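Ticket: Second arm quote vs. simulation budget, drawer task
Status: Open, waiting on vendor
Opened by: me
Assigned to: Gyula Oláh
Priority: Normal (but see the bit about April)

Okay, so I'm putting this in as a ticket because the email chain got so long that Wilma answered a question I'd already withdrawn. Short version: I need to know whether we're buying one arm or two, and I can't fill in the purchase form until the drawer task stops giving me different answers on different machines.

What I was doing: running the drawer job in the simulator to see how much reach we really need. Forsyth quoted us the standard arm and the long one, and the long one costs 40 percent more before you even get to the mounting plate. I'd love to not pay that. If the standard arm can get into a top drawer from where the base would sit, I'm happy and the form goes in tonight.

What went wrong: on the Nukmont workstation the job finishes. On my own desktop, same file, it stops with "target unreachable" at step 17. I figured I had an old copy, so I deleted everything and pulled it down again (twice, I'll admit). Same message.

The view below is from my desktop, with the gripper over the open top drawer.

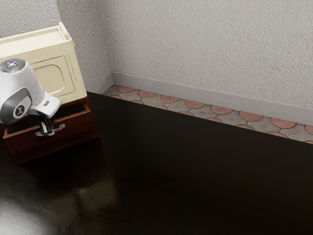

Wilberg Automation Group / Equipment Planning Desk

So you see why I'm confused! The fingers are right there over the opening and it's telling me it can't reach. I'm no expert on the software side, I just do the money, but to me that looks like an arm that reaches fine.

Things I tried, in order:

Restarted the simulator. No change.

Moved the base 15 centimeters closer to the drawers. The job ran all the way through, which got me excited, except we can't put the real base there. That spot is the walkway in the floor plan, and I don't want to reopen the floor plan.

Put the base back and took the cream-colored container off the top of the drawer unit. Still unreachable, so I put it back too.

Asked Gyula.

Update, 10:20 a.m.: Gyula looked at both setups and says the two machines have different arm files. The workstation has the long arm loaded and mine has the standard one. They're the same white arm on screen unless you go looking at the lengths, and I didn't. He also says getting above the drawer is the easy part, and step 17 is where the fingers have to go down and toward the back. That's where the standard arm runs out.

Which means my "it works on the workstation" test was me testing the expensive one. Great.

Update, 2:45 p.m.: Three options now, and I've put them in the budget sheet on the tab called Vandis (ignore the name, that's the old project and the formulas break if I rename it).

1. Buy the long arm. Simple, but it eats the money we set aside for spare fingers and the service plan.

2. Buy the standard arm and put it on a riser. Gyula thinks a riser could get us up to 15 centimeters of useful height, but he wants to run it before anyone quotes him on that. Sorry, Gyula, I'm quoting you.

3. Buy the standard arm and only use the front half of the drawer. Wilma hates this one. I sort of like it, but she's the one who has to live with it.

Nobody is asking for two arms anymore, by the way, so please strike that from the title if you can edit it. I can't.

Still needed before I can close this:

From Gyula, the riser run with the standard arm file, base at the original spot, container left on top.

From Forsyth, a price for the riser and whether the quote holds past the end of April. I called and left a message.

From Wilma, a yes or no on the front-half idea. In writing this time, please!

Update, 4:10 p.m.: Forsyth called back. The quote is good through April and not a day more, and they'll send the riser price tomorrow morning. Leaving this open, and I've copied the arm file names into the notes so we stop comparing the wrong two.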